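Journal > The Long Way Around > November

We use cookies to remember your settings and count visits. Accept | Manage choices

Up at 5:40 with the wind banging the gutter again, and since I was awake anyway I put the kettle on and did the thing I've been putting off for weeks, which was open Grandma's letters. The whole shoebox. I'd told myself I'd save them for a quiet month and then every month turned out loud.

So! The ones from Stindside are the oldest. She was nineteen and had gone up there to cook for the crew at the fish station, and she'd never cooked for more than her own family before. The first letter home is mostly about potatoes. She says she peeled so many that she dreamed about them, and then she spends a whole page on a fight she had with the stove (the door wouldn't latch and she tied it shut with wire). There's a grocery list on the back with 170 pounds of flour on it, and I read that line over and over. For a winter, I guess? I hope for a winter.

I called Elsa Lunde after breakfast because she grew up near there, and she says the station building is still standing but it's been a net store, then a café, then a net store again. She remembers the bread oven. We got off the subject pretty fast and ended up talking for an hour about her knee.

The bread is what I really wanted to get to. Grandma made this dark, sour, slightly sweet loaf all through my childhood and never wrote it down, and my mother's version was always too dry (sorry, Mom). I've tried to make it maybe every winter since I moved out. Well, in the fourth letter, right in the middle of a paragraph about somebody's engagement, there it is – "I scald the rye the night before now, and put in the coffee that is left in the pot." Coffee! All these years I was buying molasses.

I scalded the rye last night, as it happens, just because I always do when I'm planning to bake, so I was able to swap in the coffee right away. It made a dough like wet cement. I kneaded it for as long as I could stand to and then gave up and used the big spoon. It's in the pan now with a towel over it, on top of the fridge where it's warm, and I've been up on the step stool to look at it far too many times.

In between I walked down to the post office with Seema Kandpal's package, which should have gone out two weeks ago. It's 2,088 steps there and back on my phone, if I cut behind the school, and I did not cut behind the school, because the path is all mud. The man ahead of me was mailing a tire. Just a tire, with a label on it. Nobody in line said a word.

Came home, looked at the dough, had soup. Keith Oakley texted to ask if I'm still coming up to Esness in the spring and I said yes before I'd thought about it, so I guess I am. He's found us a place to stay that doesn't have stairs, and he says the ferry is 600 for the two of us with the car, if we book before New Year's. I'd like to take the letters with me and read the harbor ones sitting in the actual harbor. Is that corny? It's a little corny. I'm doing it.

The afternoon kind of got away from me. I typed up three letters and then couldn't read a word in the fourth. It's either "hymn" or "ham," and the sentence works both ways: "We had a good one at Christmas and everybody cried." I sent a picture of it to Gemma Naylor, who's good at old handwriting, and she wrote back HAM in capital letters and nothing else. I'm going with hymn until I see proof.

Things to do tomorrow, before I forget:
call the gutter guy
find out what a Juton tin was (Grandma wanted two of them sent up, and Mervyn Mottram thinks it was a kind of cracker)
return Elsa's casserole dish
more coffee

8:15 now. The loaf came out a while ago and I was supposed to let it sit overnight and I didn't, I cut the end off while it was still hot and ate it standing up with too much butter. It's gummy in the middle and the crust is way too thick on one side. But the smell is right. I had to go stand in the hallway for a minute. I'm going to make it again with less water, and maybe ten more minutes in the oven, and I'll leave it alone next time until morning.

Bed. The wind's still going. 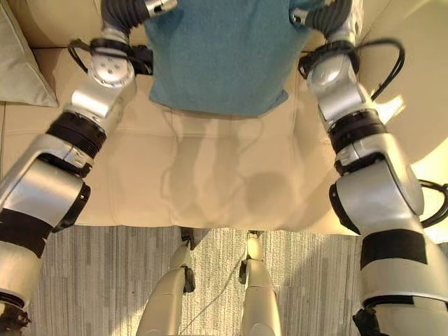
Teal cloth on the sofa, November.

Contact | © The Long Way Around | Back to top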